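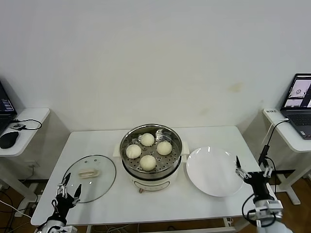
Bun week again. November does this to me, the first cold mornings and suddenly I want everything steamed. Been trying to get the timing right on the electric pot and I think I'm finally close. Four to a batch, one at each point of a diamond, is what I've settled on for the metal basket. They puff up more than you'd expect and if they touch they tear when you pull them apart. Lid goes flat on the table with the handle up, plate goes on the other side of the pot, big one, so there's room to put them down without stacking. Stacked buns stick. Ask me how I know.

Timing. I do 11 minutes from when the water is really going, then switch off and leave the lid alone for 2 more. Shona MacLeish (hi Shona) swears by fifteen but hers are bigger and she fills them with pork. Mine are plain this time, nothing inside, just dough. If you whip the lid off right away they wrinkle up like old socks – did that to a whole batch last week and ate them anyway.

Other thing, the holes. No cloth, no cabbage leaf, I cut little squares of parchment and that's it. Without paper the bottoms glue themselves to the steel and you're scrubbing dots of dough out of the basket til bedtime. A toothpick helps. So does soaking it overnight, which I never remember to do.

Flour was the Rampersad one, the cheap bag, becuase the shop was out of what I usually get. Bit grayer, tasted fine. Used less water than the recipe said and a spoon more sugar.

Next up I want to try a sweet bean filling, or maybe custard if I can get it to set thick enough to wrap. Somebody in the comments asked about freezing them. Yes, after steaming, once they're cold, in a bag with the air pushed out. Back in the pot straight from the freezer, no thawing.

Ok dough is rising, gotta go punch it down.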